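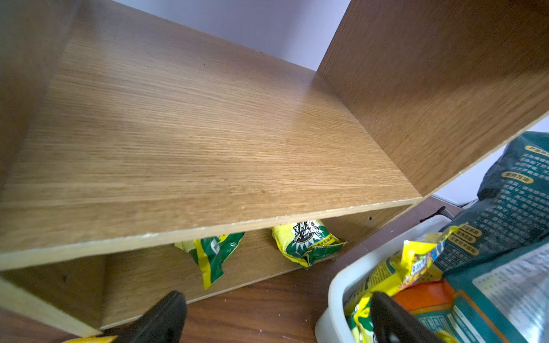

Ferkberg Shelfmarks README

Last touched Apr 9, 2021. Still a bit of a mess, sorry.

What it is

A table of shelfmarks and subject headings from the old card catalogue of the Ferkberg reading room. One row per card. Typed up by hand from the drawers, then tidied with a script. Plain CSV, UTF-8, comma separated, quotes round anything with a comma in it.

Made for people who want to see how a small library sorted its books before it went over to the computer system. Also handy for testing import tools. Not a list of what you can borrow now. Plenty of these titles have been sold or lost.

Files

cards.csv - the main table
headings.csv - subject headings, one per line, with the code used in cards.csv
sample.csv - first 500 rows of cards.csv, for trying things out
fixes.txt - changes made by hand after typing, newest at the top
tidy.py - the script

Columns in cards.csv

id - running number, no meaning, don't sort by it and expect drawer order
drawer - drawer label as written on the front
mark - shelfmark, spaces kept as on the card
author - surname first, as on the card
title - short title. Long ones cut at 100 characters
year - blank if the card had none. Square brackets mean the cataloguer guessed
heading - code, look it up in headings.csv
note - anything else scribbled on the card

Shelfmarks

Three schemes mixed together, which is the main headache.

Oldest is the Bahrami scheme. One letter for the bay, a number for the shelf, then the first three letters of the author. So C 4 HAR. Works fine until the books move, and they did move, more than once.

Then Zarkari, by subject. Two letters and a number, GE 50 and so on. The numbers go up in tens with gaps left for new subjects. Somebody filled the gaps later with decimals. Those are real, don't round them.

Last lot are plain Dewey, used for new stock only. Older books never got re-marked, so you will find two copies of one title under different schemes. Not duplicates. Leave them in.

No column for which scheme a card uses. tidy.py has a guess_scheme function that gets most of them from the pattern. Wrong on anything starting with a stray letter.

Oversize

Mark ends in F for folio or Q for quarto. Tall books lived on the bottom shelves whatever their subject, so the bay letter is no use for these. A few cards say "flat", meaning laid on its side. Kept in the note column.

Spelling

Left as on the card. "Gardning" is in there twice. Accents were hit and miss on the typewriter and we didnt add any. If you need clean author names do it on your side and please keep the original column.

Headings were cleaned, lightly. Capital letters evened out, full stops at the end removed. Nothing merged. "Railways" and "Railways, history" are both still there.

Known problems

- Drawer 10 got typed in the wrong order. Rows are right, order isn't.
- Some year values have a trailing space. Will fix.
- Cards with writing on the back: only the front was typed unless the back had a shelfmark on it.
- Cross-reference cards ("see also") are in the main table with a blank title. Should be thier own file really.
- Excel turns some Zarkari marks into dates. Import the column as text.

Running the script

Python 3, nothing else to install.

python tidy.py cards.csv out.csv

Writes a new file, never touches the input. Add --strict to stop at the first bad row. Default is to skip it and print the id.

There is a loader for Jista too, in the jista folder. Works on the sample, not tried on the full table.

Corrections

Send the id, the column, what it says, what it should say. One line each. Please don't send back the whole file with changes in it, takes ages to pick apart.

Licence

Data: CC0. Script: MIT. A credit to the Ferkberg reading room would be nice but you don't have to.

To do

Split out the see also cards. Scheme column. Fix the trailing spaces. Check the folio marks in the history drawers against the old shelf list.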